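The engineer at Grorna has spent most of the year steering a gripper by hand so that a machine called Oko can learn to do it alone. I asked her what she has to show for it.

"3,321 demonstrations," she said. "I'm not sure that's an answer."

Grorna and its partner Dokach like to say that anyone can teach Oko a task. In practice two people do the teaching, and both had weeks of training on the controls. She didn't argue. "When they say anyone, they mean anyone we've trained."

The work is small and slow. I had expected a production line, or at least a shelf.
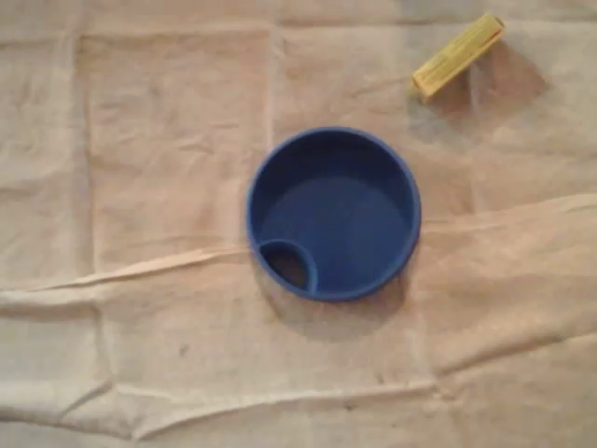
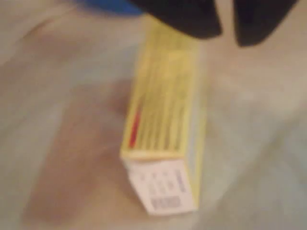
The bowl on its cloth, first picture; the yellow box and the gripper, second.

How much of this does the machine learn from, and how much does it just copy? She took a while with that one. "If I hesitate, it hesitates. We had a version in August that paused before every grasp, and that was me – I was checking my angle."

Her colleague at Šťastný, the lab that scores the results, is blunter. He wants to see the cloth changed, the lamp moved and a carton nobody has practiced on. Of the three, only the lamp has been tried. "Ask me about success rates after that," he told me.

She still thinks showing beats programming. "I couldn't write down how I pick up a box. Could you?" I couldn't, but I don't need 3,321 tries to show you either. She laughed and went back to the controls.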